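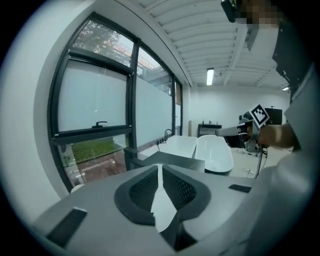
Monday. Started at the office before 8 on the Rellolach production. The court's order gives us until the end of September to serve the remaining documents and a privilege log, and the log is the slow part. First pass from the vendor came back Friday night with 600 documents flagged as potentially privileged. The search terms were too wide. Anyone who had ever copied the outside law firm on a delivery schedule got swept in, along with every email carrying the standard confidentiality footer.

Reran the flag with the footer text excluded. That brought the set down to 288. I spot-checked the removed ones by sender and found two that should have stayed in, both forwards where the lawyer's name appears only in the quoted text below the footer. Put them back by hand and noted the control numbers on the tracking sheet. Will ask the vendor whether the exclusion can be set to ignore the footer string only and leave everything beneath it searchable. They said last spring that it could. The output suggests otherwise.

The case itself is a plain contract dispute. Cilus supplied the pumps, Rellolach says they failed to meet the written specification, and Cilus says the specification was changed by email after the order was signed. The contract has a clause requiring changes in writing signed by both sides. Whether an email with a typed name at the bottom counts is the whole argument, and both sides have known that since the first demand letter. My part is to make sure that every version of every one of those emails can be found, with the attachments still attached.
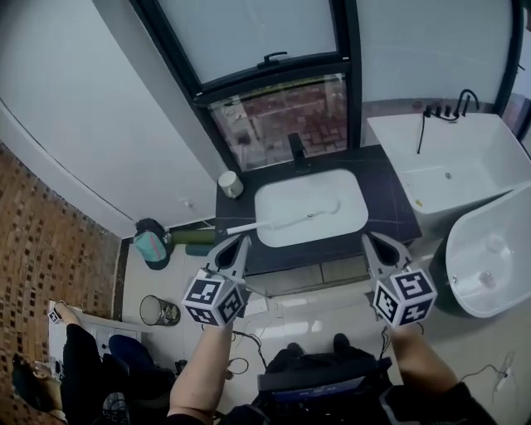 The attachments are a problem. The export split parent emails from their attachments for one custodian, so the family relationships are gone and the spreadsheets show up as loose files with no date except the date of collection. Under the stipulation we are supposed to produce families together. I rebuilt most of them from the file names and the message IDs in the load file. Four would not match anything. For those I wrote up what I tried and sent the list to the associate, who will have to decide whether to recollect the mailbox or disclose the gap in the cover letter. My preference is to recollect. It costs a day, and a gap that gets disclosed tends to produce a letter, then a call, then a motion.

Log format, for my own reference, because I had to look it up again: control number, date, author, recipients with an asterisk for attorneys, document type, privilege asserted, description. The description has to say enough to support the claim without giving away the advice. "Email regarding legal advice" will be challenged. "Email from client to counsel requesting advice on notice requirements under purchase agreement" probably won't. I keep a page of standard phrasings and paste from it, then change the subject matter by hand. Pasting without changing it is how the Irel log ended up with a lease renewal described as a patent matter — that one was sent back to us, properly.

Finished entries through the end of the second custodian. Redactions on mixed threads are still open. The rule we are using is to produce the business portion and redact the attorney's reply, even when the reply is one line. Somebody on the other side will complain about a redacted one-liner. The box will be labeled and logged like the rest.

Lunch at my desk. Called the clerk's office in the afternoon about the protective order, which was submitted jointly and has not been entered. The clerk said it was with the judge. Until it is entered we are relying on the interim agreement, and I do not like sending price lists out on an exchange of emails given what this case is about. Asked the associate for a short signed version in the meantime.

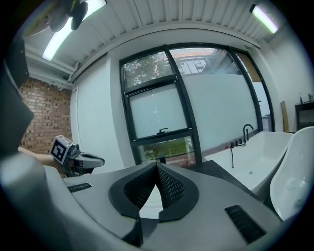 Monday, a little before 4.

Rafferty matter took the last hour. Retention letter only. The client wants to know whether the litigation hold can be lifted now that the settlement is signed. Answer is not yet: payment comes in installments, the release takes effect on the last one, and the hold should stay until then. Drafted two paragraphs saying so and left them for review. Also asked that their IT department confirm in writing that auto-delete is still off — the last confirmation in the file predates their move to the new mail system.

Tomorrow: third custodian, the mixed threads, the vendor about the footer. Order more exhibit tabs. The numbered ones, side cut.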